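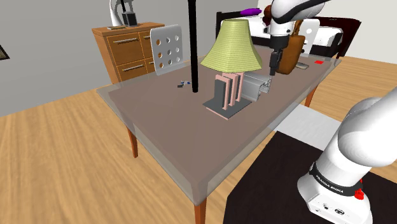
Why do you not just let the computer make a million of these and go to sleep? A reader asked me this under my July post, and I have thought about it more than I expected.

It is a fair question. In simulation I can change the table, the lamp shade, the color of the floor, and it costs me only electricity. But somebody must still show the arm what to do. For the task I call Taltik (take the metal block, put it down next to the rack) I steer every example by hand, and last week I recorded 189 of them. I kept 64. It sounds like a bad harvest, and maybe it is.

Most of the ones I deleted were not failures. The block arrived where it should. But I had hesitated above it, or corrected my path two times, and the model learns my hesitation very faithfully. With my first set, Iller, the trained arm stopped over the glass each time for almost 60 frames, exactly like me when I am looking for the right key.

The glass top gives me trouble too. I judge height badly over it, so I come down too slowly. I tried a second camera view from the side and this helped, although now I must look at two windows.

So, to the reader: yes, I will multiply the good ones. The script is half finished — it moves the objects a little and replays my motion, and throws away what does not succeed. From the first 43 replays I learned mainly that my success check was wrong. It accepted a block which was still in the fingers. I am fixing this tonight, and then I record the bag again, with the handle turned to the wall.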